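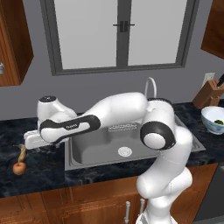 Re: [workshop-arm] kitchen sim, apple task

Jordan, all –

quick one before I have to run. Sim kitchen loads fine on the workshop PC now. Arm sits in front of the sink, apple is on the worktop left of it, under the gripper. The peel is the twisty bit sticking up out of the top, so yes it is one more thing to hit on the way down.

On Tuesday you wrote:

> Does the arm reach the left worktop without going through
> the tap? And how many runs before we trust it on the
> real one? I'd say 200. Aleksandra wants 1000.
> Jordan

Reach: yes, the long link passes over the sink just below the tap. Tight though. I set the limit at 770 mm, anyone who wants more can argue with me.

Runs: did 200 last night, 2 bad ones, both the wrist turning the wrong way round. Happy to leave it going overnight for the full 1000 if Maëlle doesnt need the machine.

Still to do
– grip force, it's a guess at teh moment
– try it with the peel taken out
– real bench: Kristýna has the clamps, mount still not drilled

Can someone bring the long cable from Jabłońska? Not before six, I'm at work.

Lucía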